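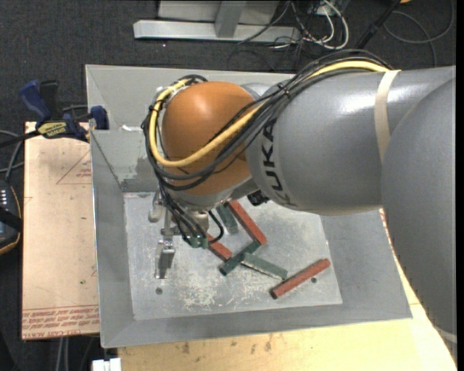
3.2 Cell rules and how we wrote them

Figure 2. The picking cell, with the arm over the bin and red and green blocks on the bin floor.

I'll admit that when we started this project I thought the rules section would take an afternoon. We had the vendor manual, we had the lab's general safety sheet, and I figured we'd staple the two together and get on with the picking. Then Mervyn Fairclough read my draft and sent it back with more red ink than text, and he was right about nearly all of it (the font comments I still dispute).

What we ended up with is a short set of rules we call Skina, and I want to spend some space on it here since reviewers of our August report kept asking how the trials were kept comparable.

The first rule is about cables. On an arm like the one in Figure 2 the cables run along the outside of the link and hang down by the gripper, and that dress pack is the part of the cell that changes most without anyone meaning to change it. So before every block of 50 picks the operator moves the wrist slowly through its full working range and watches the bundle the whole way. If it pulls tight or catches, the block doesn't start. We don't allow "just one more run" with a fresh cable tie and a promise - I wrote that sentence into the rules after breaking it myself.

The second rule covers the bin. It has to be clamped, and the clamp gets checked by hand, with the arm stopped. A bin that creeps a little gives you a lovely slow drift in your grasp errors, and you can waste a week blaming calibration (ask me how I know!). Scratches on the floor of the bin are fine and we leave them alone, but we don't swap bins in the middle of a series.

The third is the one people argue with. Nobody reaches into the bin while the drives are on, even at reduced speed, even to free one stuck block. Camitz and Štefanec, our two partner sites, both allowed it at first under their local rules and both dropped it once we merged the protocols.

Under the merged rules, which we froze in March 2025, we logged 3,957 pick attempts, and 2,772 of them met every condition and went into the analysis. That's a big cut, I know. Most of what we threw out came from Curkance, our oldest test series, where the cable check hadn't been written down. The picks may well have been fine, but we couldn't show it, so out they went. The full checklist has 40 items and is given in Appendix B.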